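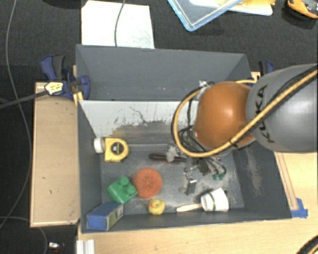
Skaltov Bin Picking Kit

Skaltov grew out of a research method we're very fond of at Bustum: let the arm practice on a jumble of everyday things, keep every try (the clumsy ones too!), and learn the next grasp from all of them. Tamer Awwad's team trained the first version on 3000 grasps.

You get the grasp planner, the training logs and 100 test layouts to run on your own arm, plus 8 hours of setup help by phone, and we do love a chat. Updates included through 2032.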